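ロボット部掲示板 > 学内大会・課題 > シミュ部門「家の中を片づける」課題

件名:扉の課題で3週間溶けた件

投稿者:skorkach_2gou
サークルの春の学内大会、シミュレーション部門に出る者です。チーム名はSkorkach、メンバー3人。廊下から扉を抜けて奥の部屋まで行くだけの区間で詰まっています。本番は4月。
双腕の台車型で、頭のカメラから見た画像を方策に食わせています。扉は毎回開き具合がランダム。うちのロボットは扉を見つけると、まず挨拶のように肩をぶつけます。礼儀正しいとは思うのですが減点です。
同じ課題で通った班の人、何を直したか教えてください。

投稿者:hau_no_hito
うちの班(Hầu)も去年それで一回転びました。文字どおり。
衝突形状は見ましたか。見た目のメッシュと当たり判定のメッシュがずれていて、取っ手のあたりに見えない壁ができているという、心温まる仕様だったことがあります。

投稿者:skorkach_2gou
見ました。当たり判定は素直でした。素直でないのは腕のほうです。待機姿勢でグリッパの指が上を向くので、通路が狭いと胴体は入れても肘が入らない。人間でいえば、両手を上げたまま改札を通ろうとしている人です。

投稿者:Duyên Đỗ
顧問補佐のDuyênです。進捗報告はスレではなくフォームに出してください。と書いても誰も出さないのはもう知っているので、ここでいいです。
大会のルールでは区間開始時の腕の姿勢は自由です。畳んでから走るのは違反ではありません。過去の質問でも一度答えています。読まれた形跡はありません。

投稿者:skorkach_2gou
読んでいませんでした。すみません。
今日の状況を貼ります。開始直後の頭部カメラです。このあと前進の指令を出すと例の挨拶が始まります。

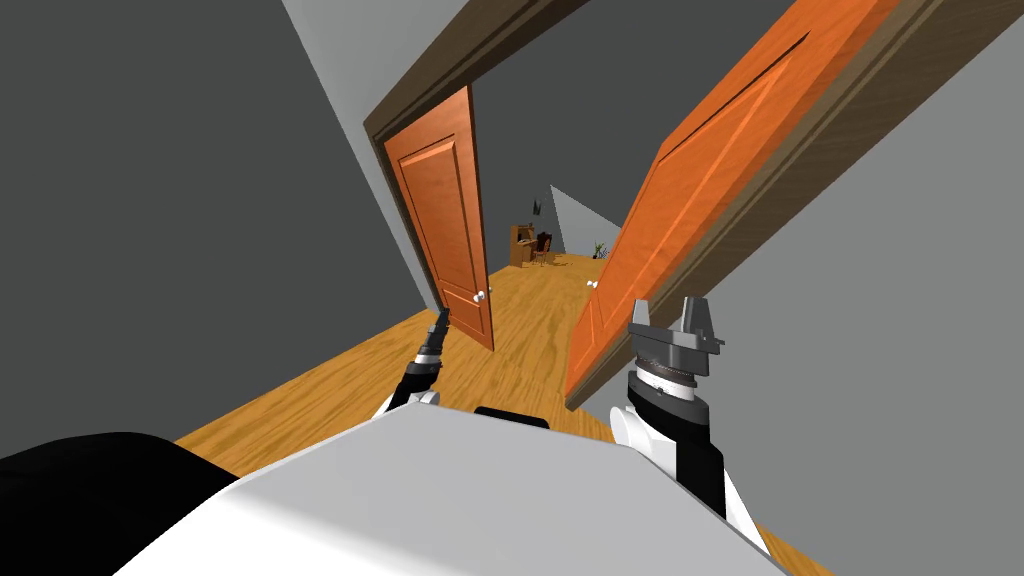
それで相談なのですが、方策の学習をやり直すか、扉の区間だけ手書きの経路計画に逃がすかで班が割れています。Thắngは学習派、私は手書き派、もう一人は「就活があるので多数決の結果に従う」派です。

投稿者:Thắng Bạch
本人です。割れているというか、片方が正しくて片方が疲れているだけだと思います。
エピソードを増やせば避け方は覚えます。今は4,000エピソードしか回していません。扉の角度を広めに振って、腕の初期姿勢も一緒に振ればいい。手書きで通しても、来年の課題で扉が引き戸になったら全部捨てることになります。

投稿者:lamia_old
Lamia班OBです。来年の引き戸の心配は来年の部員にさせましょう。そのために後輩がいます。
手書きに一票。扉の手前で一旦停止、腕を畳む、開口部の中心線に乗る、抜けたら腕を戻す。状態遷移が四つあるだけです。うちの代はこれで通しました。審査のコメントは「堅実」でした。あれは褒め言葉だったのか、今でもよくわかりません。

投稿者:Thắng Bạch
「堅実」は「見ていて眠い」の敬語です。

投稿者:lamia_old
眠くても完走は完走です。その年、学習だけで押した班は扉の前で14分間うなずき続けて終わりました。あれは起きていられました。

投稿者:Uyên Cao
横から失礼します、Wotavier班です。
学習か手書きか以前に、カメラの傾きは大丈夫ですか。貼ってある画像、床がかなり斜めになっていますが、学習時も同じ向きで撮っていますか。うちは頭のロール角の符号を逆に入れていて、学習は水平、評価だけ傾いた世界を見せていたことがありました。ロボットは何も悪くないのに一週間叱られていました。

投稿者:skorkach_2gou
え。
ちょっと確認してきます。

投稿者:Thắng Bạch
学習時は水平のはずです。設定ファイルを書いたのは私です。

投稿者:hau_no_hito
「はず」が出ました。解散してよさそうですね。

投稿者:Duyên Đỗ
解散しないでください。設定ファイルはリポジトリに上げて、どのコミットで学習したかも書くこと。手元のノートPCにしかない設定は、審査では存在しないものとして扱います。

投稿者:skorkach_2gou
確認しました。学習時の設定は首のロールが0、評価側には初期姿勢のテスト用に入れた値が残っていました。入れたのは私です。手書き派の立場がたいへん弱くなりました。

投稿者:Thắng Bạch
何も言っていません。

投稿者:skorkach_2gou
言っていないのが一番つらいです。
直して評価を回したところ、3回続けて扉を抜けました。四回目は右の肘が扉に当たりました。なので腕の問題は別に残っています。

投稿者:lamia_old
では折衷で。移動は学習した方策に任せて、扉の手前で腕を畳むところだけ手書き。中心線は要らなくなったかもしれませんが、畳むのは要ります。

投稿者:Thắng Bạch
畳むのも初期姿勢を振れば学習できます。そこは譲りません。ただ、計算機の予約がもう埋まっているので、今回だけ手書きで我慢します。

投稿者:Uyên Cao
畳むときはグリッパを体の前に寄せすぎないほうがいいです。うちでは前に畳んだら指がカメラに映り込んで、方策が自分の手を障害物だと思って後ずさりしました。自分の手に怯えて廊下を戻っていく姿は、見ていて少し身につまされました。

投稿者:skorkach_2gou
それは考えていませんでした。今の姿勢でも両方のグリッパが映っているので、畳んだ姿勢の画像も学習に混ぜないとまずいかもしれません。結局Thắngの言うとおりに近づいている気がします。

投稿者:Thắng Bạch
スクリーンショットを撮りました。

投稿者:Duyên Đỗ
方針が決まったなら、変更点と評価の結果をフォームに出してください。評価の回数は揃えること。三回成功して四回目に失敗したものを「三回連続成功」と書いた班が過去にあります。

投稿者:lamia_old
うちの班ですね。

投稿者:skorkach_2gou
フォーム、今夜出します。URLがどこにあるか教えてください。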